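Guldale Hall kitchen: what the July meeting decided

The hall kitchen has been closed to hirers since the hot water unit failed. Paiva Plumbing has quoted for a replacement and the work will take three days. Morning bookings are being moved to the Kivau Street rooms at no extra charge.

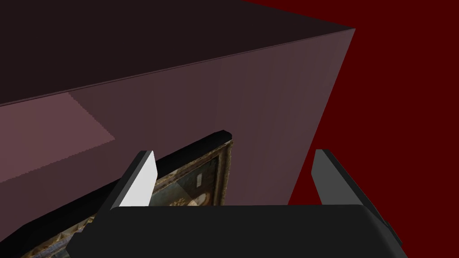
Hire rates

The kitchen rate goes up to $40 a session once it reopens. The bond is also $40, refunded within 11 days if the keys come back on time. Regular groups keep their present rate until their agreement runs out — check the date on your copy.

Please take leftover food home. The fridge was almost full of unlabelled containers at the last clean-out and all of it went in the bin.
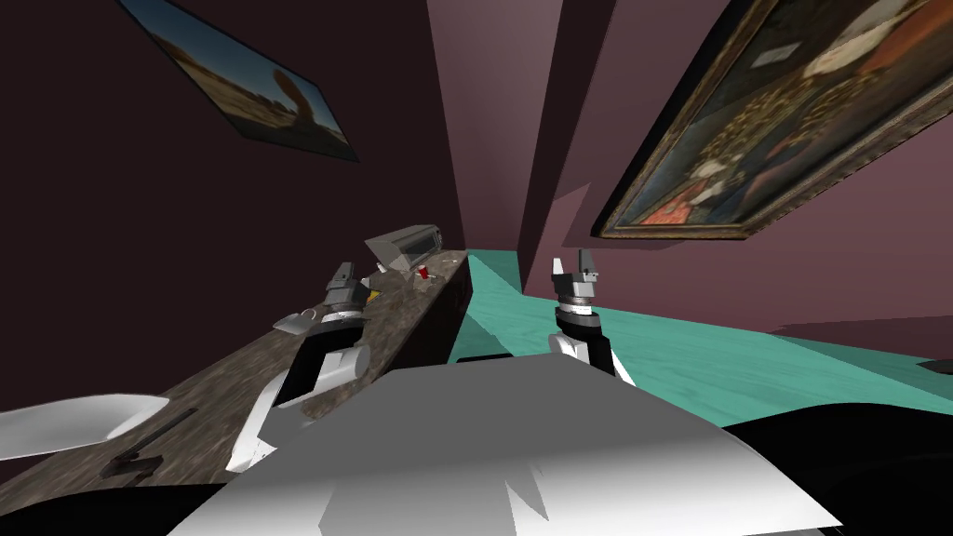 One hirer wrote in to say the bond is too steep for small groups and asked whether it could be held over from one booking to the next. It can, if you tick the box on the form.

The Pandusness supper group has asked for a later finish. Closing time stays at 10 pm for now, with lights off and the car park gate locked by half past. Noise was the main complaint from neighbours last summer.

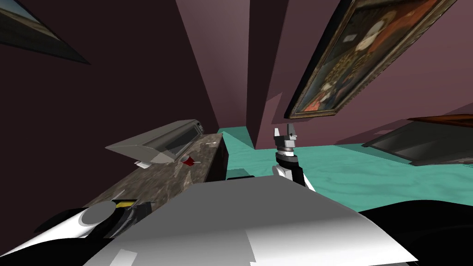 Guldale Hall, interior view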